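Stainless Tables in a Working Room: Hedvig Sæther on Upkeep
2021-10-27

Hedvig Sæther looks after furniture and fittings at Vastenard, a shared workshop building in Clesthorpe. The building has 12 stainless steel tables, all bought secondhand from a catering supplier called Venter.

"The frame matters more than the top," she said. "People look at the shine. I look at the crossbars. With a low bar between the legs, the table stays square when you lean on one end."

She checks each frame for movement before anything else. Legs are adjusted at the foot, then the top is tested with a level in both directions. A round can laid on its side serves as a second test.

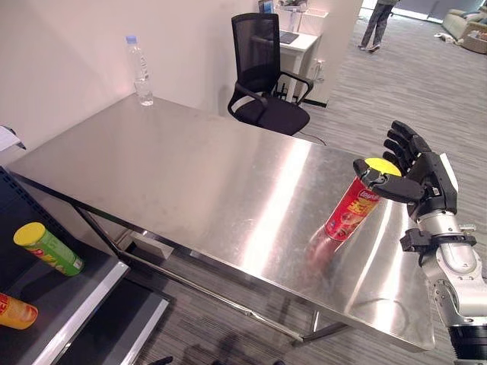

Brushed steel has to be wiped along the grain, Sæther said. Wiping across it leaves cleaner in the fine lines, and the residue shows up as dull bands under ceiling lights. "Fingerprints are normal. You get them back within the hour. I don't chase them during the day."

Her routine is a damp cloth with mild soap, a second cloth with plain water, and a dry one to finish. Steel wool is not allowed in the building. Chip crumbs and salt are brushed off before the wet cloth goes on, and drink bottles may stay on the tables if they have caps.

Seating took longer to settle. Office chairs with fixed arms can hit the metal rim, so Sæther measured the clearance at every table in August. The smallest gap was 12 millimeters. "That's enough if you push the chair in straight. Most people don't."

She has asked Tirix, the firm that services the chairs, for a quote on lower armrests.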